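Friday, June 12, 2020. Clarnby, back bedroom.

Sweater folding again. Last week's notes claim the method from the Doldale sheet "solves" knits. I don't believe it, and after a morning of it I believe it less. The sheet was plainly written by someone folding cotton shirts on a hard table. We have a plush blanket on a soft bed, and it grips.

Garment for the day was the red knit with the glitter thread. Laid it flat, smoothed from the neckline down, sleeves in, bottom up. The sheet says 3 folds. Fine, but it says nothing on which way the sleeves go, and with a thick knit that decides whether the thing lies flat or humps in the middle.

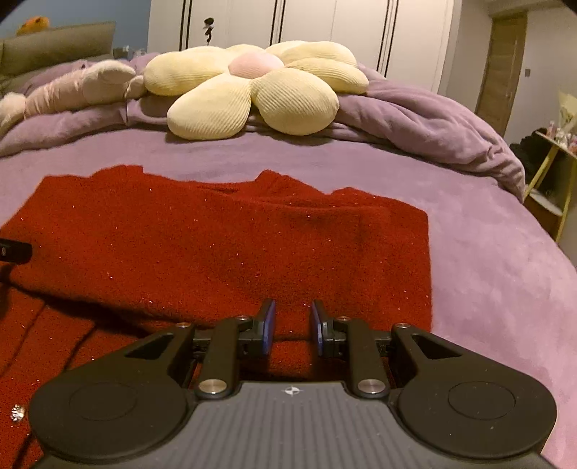 Red sweater folded flat on the lavender blanket, neckline at the top. Duvet and flower cushion left at the back of the bed.

Things I'd argue with:

The blanket. It was supposed to be a neutral surface. It drags at the wool every time you slide a hand under, and the sweater comes up with a pucker. Somebody wrote in January that this "makes no difference." Where is the comparison? I can't find one in the folder.

The duvet. We keep heaping it at the far end and calling the bed clear. Half a bed is not a clear bed. Either it comes off or we write down that it stays.

The size rule. The Plastovton drawer takes a much narrower stack than the sheet assumes, so a sweater that passes here still has to be folded once more over there. What are we passing it for?

Glitter thread sheds. Shake the blanket out before anything dark goes on it.

Next: same sweater, bare mattress, duvet on the floor. If the pucker is still there I'll take back what I said on the blanket, but not on the sheet.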